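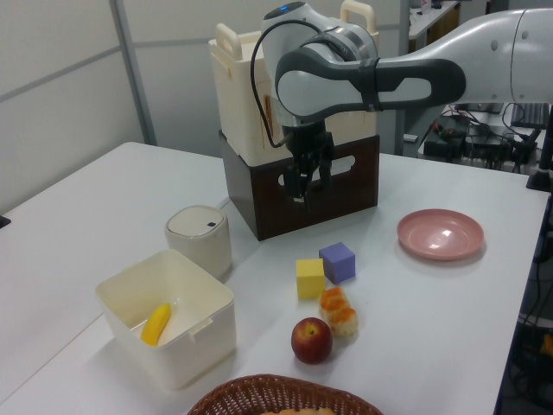 About Fosmont Play Kitchen

Hi, and welcome! I started Fosmont in the back half of a former shoe store on Mallar Street, with two tables and more pretend food than any grown adult should own. We're a small play school for kids ages two to six, and most of what goes on here is setting the table, clearing the table, putting things in bins and getting them all out again (sometimes all before 9:30).

I taught preschool for years before this, and the corner I could never get kids to leave was the play kitchen. So I thought, why not make the whole place the play kitchen? My landlord took some convincing. The kids didn't.

We keep our food sets simple. A red apple, a banana, a bun with a shiny glaze on it, a plate, a basket for the bread. Kids this age can do a whole lot with that! One morning the pink plate is a restaurant, the next it's a birthday cake, and the foam cubes have been butter, soap, cheese and once a very sick hamster. I stopped correcting anybody on that a long time ago.
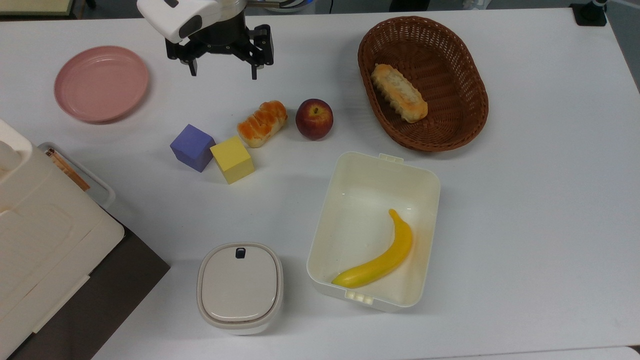

Tidying up is half the fun, and I mean that. We do a sorting game called Grultosel, which is a word one of our first groups made up and I have never been able to spell the same way twice. You pick a thing, you say where it lives, and you take it there. Bread goes in the wicker basket, fruit goes in an open bin, and if you think the banana should live somewhere else today you're welcome to make your case. Parents tell me it works at home too, at least with socks.

Our toy library opened two years after the school did. It has 373 pieces in it now, and families can borrow up to five at a time, for two weeks. Everything gets washed when it comes back, and if a toy apple has bite marks in it, well, so do most of ours.

Classes run mornings and afternoons, with a late one on Wednesday for parents who work. A ten-visit card is $283 and the library is $50 a year on top of that, or free if you're already enrolled. We also pack party boxes for birthdays, so give me a couple of weeks' notice if you'd like one.

You'll find us at the Noonan end of the street, next to the dry cleaner. Parking is easiest around back. Come by and play for a bit before you sign up for anything, the first visit is on us!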